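Bom dia a todos. Prometi escrever sobre a parte de software do nosso sistema de dois braços, a que chamamos Cotavia. Vou fazer em posts curtos. Português não é a minha língua materna, peço paciência com os erros.

Primeiro o que já funcionava: percepção da roupa pela câmera da cabeça, planejamento separado para cada braço, e um nó de controle que recebe as duas trajetórias. Cada parte passava nos seus testes. Juntas, passavam menos.

O nosso problema era o tempo. O planejador da esquerda e o da direita terminavam em momentos diferentes, e o controlador começava a executar o que chegasse antes. Com uma caixa rígida isso se tolera. Com tecido num cabide, um ombro sobe antes do outro e a gola sai de onde a percepção a encontrou.

A Karine Caron sugeriu uma barreira: nenhum braço se move antes de as duas trajetórias existirem e terem a mesma duração. A mais curta é esticada no tempo, sem mudar o caminho. São poucas linhas de código e eu demorei demais para aceitar a ideia.

Depois veio a percepção. O modelo procura pontos-chave: dois ombros, gola, barra. Com luz forte por trás, a exposição automática escurece a roupa e os pontos da barra começam a saltar. Fixamos a exposição usando só a região da peça.

Uma camiseta vermelha é o caso fácil para a segmentação. Roupa preta perto de um braço preto é o caso difícil, e ali ainda confundimos manga com pulso do robô. 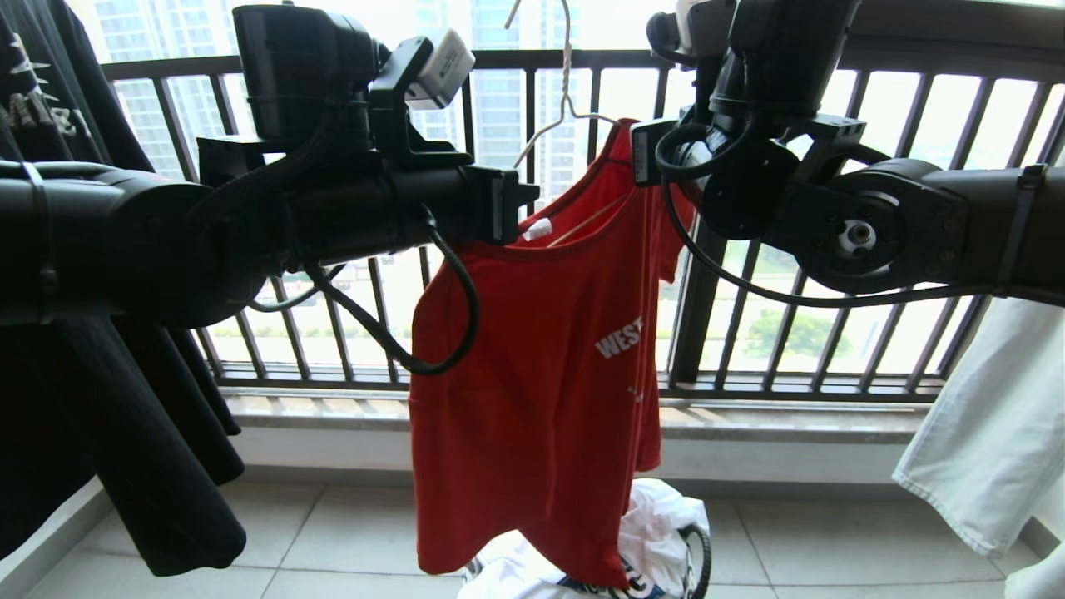 Por que não usar só a câmera do pulso para encontrar o ombro da camiseta? Porque de perto ela perde a gola e a barra, e sem esses pontos o planejador não sabe a orientação da peça; usamos a vista da cabeça para decidir e a do pulso para corrigir os últimos centímetros.

Essa correção final roda num ciclo próprio. No início ela discutia com o planejador — um mandava avançar, o outro mandava voltar. Agora o planejador entrega o comando e fica calado até a garra fechar ou o tempo acabar.

Sobre os cabos: o modelo de colisão não conhece os laços de cabo que pendem dos braços. O Kenta Uchida colocou cápsulas largas embaixo de cada antebraço. É grosseiro, rejeita alguns planos bons, mas prefiro assim.

Os números, para quem gosta. O conjunto de validação tem 3508 imagens anotadas. Em 684 há oclusão de pelo menos um ombro, e é destas que vem quase todo o erro. Revisamos à mão 292 delas e encontramos 17 com esquerda e direita trocadas na anotação. Culpa minha, o script espelhava as imagens sem espelhar os nomes.

Ferramentas: gravamos tudo com o mesmo relógio e reproduzimos no visualizador que o Mathias Ortner escreveu. Ele mostra as duas trajetórias e os pontos-chave na mesma linha de tempo. Sem isto eu ainda estaria lendo logs.

O que falta: detectar que o cabide girou depois da pega. Por enquanto medimos a força nos dois pulsos e comparamos, com muitos alarmes falsos. Se alguém já resolveu com visão, gostaria de ler.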